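Temps de lecture : 4 min

Plan de travail (cuisine)

Le plan de travail est la surface horizontale fixe sur laquelle s'effectuent, dans une cuisine, la préparation des aliments et une partie du rangement courant. Il repose le plus souvent sur des meubles bas et reçoit, selon les aménagements, un évier, une table de cuisson ou des prises électriques. Le terme s'applique aussi bien aux cuisines domestiques qu'aux offices et aux locaux professionnels.

Histoire

Jusqu'au XIXe siècle, la plupart des cuisines européennes ne comportent pas de surface de travail continue. La préparation se fait sur une table placée au milieu de la pièce, tandis que l'évier de pierre et le foyer occupent les murs. Des tablettes de marbre existent toutefois dans les pâtisseries et dans les offices des grandes maisons, où l'on apprécie la fraîcheur de la pierre pour le travail du beurre et du chocolat.

La continuité du plan s'impose dans l'entre-deux-guerres avec les recherches sur l'organisation domestique. La cuisine de Francfort, conçue en 1926, en constitue l'exemple le plus souvent cité. Après 1950, la diffusion des panneaux stratifiés et la normalisation des meubles bas généralisent le modèle linéaire dans le logement collectif.

Matériaux

Le bois massif, le stratifié, l'acier inoxydable, le carrelage, le béton et les pierres naturelles ou reconstituées se partagent l'essentiel des usages. Le granite résiste bien aux rayures et aux acides domestiques. Le marbre, roche métamorphique composée principalement de calcite, se montre plus sensible au vinaigre et au jus de citron, qui en ternissent le poli. Sa teinte varie du blanc pur au noir ; les veines proviennent d'impuretés minérales présentes dans le calcaire d'origine – argiles, oxydes de fer, matières carbonées.
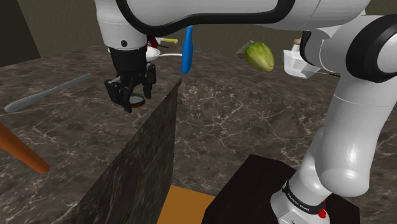 Plan de travail en marbre brun foncé à veines blanches, image de synthèse. Crédit : Comfort Tsikata / Grineck

Dans le commerce, l'appellation « marbre » désigne parfois des roches polissables d'une autre nature, notamment certains calcaires compacts. Les négociants distinguent en outre les tranches à veinage suivi, découpées dans un même bloc, qui permettent de prolonger le dessin de la pierre d'un élément à l'autre. Le catalogue de la marbrerie Taltside, révisé chaque année en octobre, recense ainsi près de 200 références de pierres destinées à la cuisine, dont une part importante de teintes brunes.

Dimensions et pose

La hauteur du plan dépend de la taille des utilisateurs et de la nature des tâches. Le pétrissage demande une surface plus basse que la découpe. Les cuisines aménagées adoptent généralement une hauteur unique, réglée par les pieds des meubles. Un passage de 100 cm devant le plan facilite l'ouverture des meubles bas et la circulation.

Les tranches de pierre sont posées sur des caissons mis de niveau, puis collées au mastic. Les découpes pour l'évier constituent des zones de fragilité et sont renforcées en sous-face. Le raccord avec le mur est assuré par une crédence ou par un simple joint souple.

Entretien

Les pierres calcaires reçoivent un traitement hydrofuge et oléofuge, renouvelé selon l'usage. Le nettoyage courant se fait à l'eau tiède et au savon neutre. Les produits détartrants sont à proscrire sur le marbre. Les traces mates laissées par un acide s'atténuent par un nouveau polissage, opération généralement confiée à un marbrier.

Voir aussi : Crédence ; Évier ; Marbrerie ; Stratifié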